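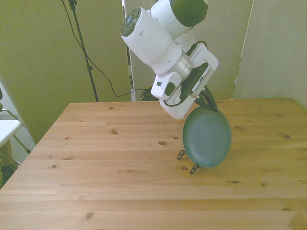 Figure 1. Round plate on edge at the plank table, with the two black wire loops at its base.

1. Background

Wire stands for single plates are sold in large numbers and are seldom tested. The usual instruction is to choose a stand by plate diameter. Our group wanted to know whether diameter is enough, or whether the rim shape and the surface under the stand also matter. The project ran from January and was supervised by Ingegerd Hägglund in the product design workshop. This report covers the upright display position only. Flat storage and wall hangers were left out after the first planning meeting.

2. Materials

Plates. The main test piece was a matte plate in dark teal-green with a slightly raised rim and a shallow, flat center. It is listed in our inventory as Kondberg 2. The matte finish was preferred to a gloss glaze because pencil marks stay on it and can be wiped off with a wet cloth. Marks were made at the rim at 90 degree intervals so that the same part of the rim could be placed down each time.

Stand. The support was of black wire, entered in the inventory as Herent. Before each session it was set on a flat steel sheet and checked for rocking. Any rocking was corrected by hand, and the correction was written in the log.

Table. All placements were made on the pine table in the workshop. The top is built of long parallel planks with visible grain and dark knots. The table was leveled along the planks and across them before work started. It is 910 mm wide. We kept the knots in mind when choosing a position - the wood near a knot can stand slightly proud of the rest of the board, and a thin wire foot will find it.

3. Method

The plate was lowered until the bottom edge met the support, then the tilt was set, then the plate was released. Tilt was read with a digital angle gauge held against the flat center. A placement was scored as stable if the plate stayed in position for one full minute and did not move when the table was tapped once with a rubber mallet. A placement that slid, rolled or tipped was scored as unstable, and the direction was noted.

Three conditions were varied: the tilt of the plate, the orientation of the feet (along the planks or across them), and the presence of a thin felt strip under the wire. In total, 324 placements were scored. Runs in which the stand had been bumped before release were repeated and the first attempt was struck from the log.

4. Results

Plates set close to vertical were the least stable group. Most of the failures in this group were forward tips. A small amount of lean removed nearly all of them, and further lean brought no more improvement. At the largest lean we tried, the failures changed type: the bottom edge began to slide forward on the wire, and the plate came to rest low and had to be caught.

Foot orientation had a clear effect. With the feet across the planks, a foot could settle into the joint between two boards, and the plate then turned slightly toward that side. With the feet along the planks this was seen only when the stand was placed directly over a joint.

The felt strip reduced sliding but made the tilt harder to repeat. The strip compressed unevenly, and readings taken at the start and the end of the minute did not always agree. We therefore report the felt runs separately and do not combine them with the bare wire runs.

5. Sources of error

The mallet tap was given by hand and its force was not measured. Two members of the group shared this task, and the log does not record which of them gave each tap. The gauge rested on the flat center only, so any warp in the plate was not captured. The wire was bent back into shape several times, and by the last session it no longer matched our first drawing of it.

6. Further work

The next group should repeat the bare wire runs on a laminate top, where there are no joints, and on a Kubiak shelf board for comparison. A plate with a high foot ring should be added. The Voleo stand arrived too late to be included and is in the workshop cabinet, unopened, with the raw data sheets.

Report submitted April 2025.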